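The Packing Line Learns by Hand

2020-09-10

At the Jirar housewares plant in Lunditz, the last station before shipping has always been the slowest. Lids, filters, liners and small molded parts arrive in trays, in no fixed order, and are placed into cartons by people sitting at tables. The cartons are sealed by a machine that has run since the building opened. Everything between the tray and the sealer is manual.

The company tried to automate that gap once before. A fixed pick-and-place unit was installed in March of last year and removed eight weeks later. It handled rigid parts well and soft ones badly. Each change of product meant new fixtures, and a shift could include nine changes.

The replacement, supplied by an integrator called Mornen, is built on a different method. Packers do part of their ordinary work with a hand-held gripper in place of their fingers. The motions are recorded, and the recordings are used to train a controller for an arm with the same style of fingers. No one on the floor writes code. A packer picks up a part, sets it down, opens the gripper and starts again.

The tool has two opposed fingers ending in flat pads, driven through a linkage. The operator closes it with a squeeze and feels some of the resistance through the handle, though much less than with bare hands. Pad alignment is checked at the start of each session. If one pad sits higher than the other, thin parts twist as they are lifted.

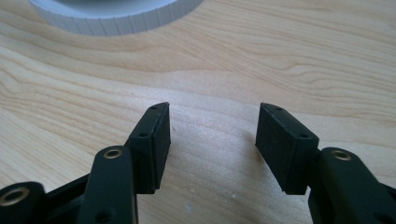 Reading time: 4 minutes

Ribbed and pleated shapes are among the harder items at the tables. A pad that closes across the ribs can flatten them, and one that closes too lightly lets the part slide. Packers solved this long ago by feel, mostly by approaching low and slowing down just before contact. That habit was absent from the written work instructions. It is present in the recordings, and the arm now reproduces a version of it.

The effect on jobs has been gradual. The packing group still numbers 20. Two arms run on the day shift and take the repetitive cartons, while people handle mixed orders, returns and any product introduced within the month. Recording is a paid assignment with its own line on the schedule, limited to two hours per person per day. The limit was set after complaints of sore forearms. The gripper is heavier than anything else the packers lift, and holding it level over a table loads the wrist in a way that packing by hand does not.

Pay was the other point of dispute. Packers argued that the recordings had value beyond the shift in which they were made. The plant settled on a higher hourly rate for recording, with no payment for later use. The agreement also bars supervisors from using the recordings to compare individual speed. Both terms are up for review next spring.

Soylu, a smaller packaging firm across the river, took the same equipment with a different arrangement. It assigned recording to a separate team hired for the purpose. Output of usable recordings was higher in the opening weeks, but the arms picked up motions that the regular packers found awkward to work beside, including a wide return swing over the neighboring table. Soylu has since moved part of the recording back to the line.

At Jirar, the remaining problem is recovery. When the arm drops a part, it stops and waits for a person, who clears the table and presses a reset. Over 8 percent of cartons on the night trial needed that step, too many for one attendant to cover both arms. Packers have begun recording deliberate fumbles, with parts tipped on edge or lying against the tray wall, so that the controller has something to draw on. The night shift stays manual until those recordings have been tested on the floor.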